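Bronbridge Releases Revero 3 Simulation Kit for Tabletop Manipulation Work

Bronbridge today announced general availability of Revero 3, a simulation kit for teams that develop and test control software for robot arms before moving to hardware. The release adds a new wrist view renderer, a revised contact solver and 113 ready-made tabletop tasks, up from 35 in the previous version.

Revero 3 runs on a single workstation. Each task ships with a scene file, a scoring script and a set of start positions that can be varied by seed. Users can load their own arm and gripper models or work with the ones supplied. 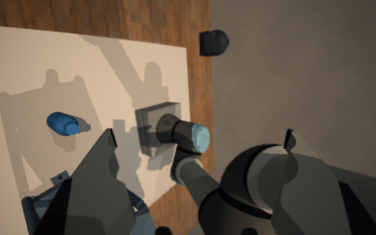 The wrist view renderer draws each scene from a point close to the gripper, so that control software is tested against the same kind of partial view it will have on a real arm. Both fingers stay in the foreground and hide part of the work area. Shadows are computed from the full arm model: in the tabletop scene shown, the links and fingers throw large angular shadows across a cream-colored sheet, while a blue cylindrical object lies on the left portion of the same sheet. Lighting can be changed per run or held fixed for regression tests.

"Our earlier renderer left out shadows cast by the arm itself," said Kamlesh Kandpal, lead engineer for Revero. "Customers were training on clean tabletops and then losing the object when the arm moved over it. We rewrote that part first."

The contact solver now handles rounded objects at smaller time steps - a frequent request from users working on pick tasks with cylinders and capsules. Scenes built in Revero 2 open without conversion, but friction values should be checked by hand.

Revero 3 is available in two editions. The single-seat license is $415 per year. The lab license, at $1,013 per year, adds batch runs and priority support. Existing customers on a current plan can download the update from their account page. A Linux build is available now, and a Windows build will follow in May.

Press contact: Cecilia Agbeko, Bronbridge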